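Tidying a makeup organizer, borrowed from a robot study

I've been helping with the Sokau tidying study, where we teach a two-armed robot to put a vanity in order, and my own dresser has never looked better. You wouldn't think a research method would carry over to a bathroom counter, but ours does (mostly because the arms are as clumsy as I am before coffee). I've written up the bits I use at home.

Start with the drawers

Our first plan had the arms pick something up and then go looking for a place to put it. Terrible idea! One hand is full, the other is fumbling with a tiny knob, and whatever you're holding ends up back on the table. So the plan we call Drorar opens the drawer first and only then reaches for anything.
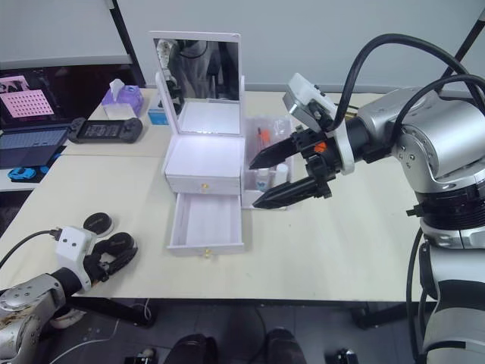 I do the same now on Sunday-best cleaning days and on lazy ones too. Pull the drawer all the way out, look at how much floor it has, then decide what belongs there. A half-open drawer fools you every time — you fill the front and forget the back exists.

Keep tall things to the side

Tubes and bottles want to stand up, and drawers want things that lie flat. In the study we sort by shape before anything else, so compacts and sponges are drawer things and bottles go in the side compartment. Tallest at the back, short ones in front. If you put a short bottle behind a tall tube you'll knock the tube over going after it, and a gripper will do it even faster than you will.

Leave finger room too. Two round things pushed tight together are a pain to pick up, for me and for the arms both, so I leave a gap as wide as my thumb.

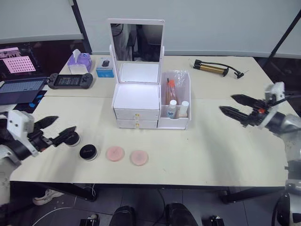

Lay it all out in a row

The part that made the biggest difference in our results was what we named the Rukaveck layout, after a long afternoon of sillier names. Before a run, everything that has to be put away goes in one loose row in front of the organizer. We logged 513 runs, and in the first 300 we just left things in a heap. The heaps gave us dropped sponges and a lot of sighing. Rows went far more smoothly, and I was sold.

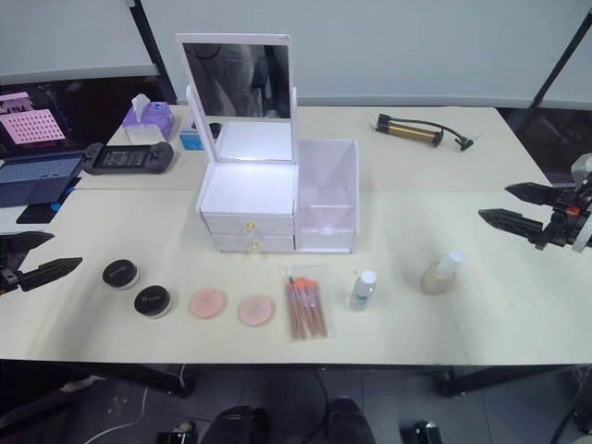 At home I put the row on a towel so nothing rolls off. Work from one end to the other and give each hand its own half, left hand for the left side and right hand for the right. It feels odd for a minute, then you stop crossing your arms over the mirror and it goes quickly.

Brushes are still my weak spot. I keep them bagged while I sort and deal with them last. We're trying a new order for the soft, bendy things in December, and I'll add it to this page if it's any good on a real dresser.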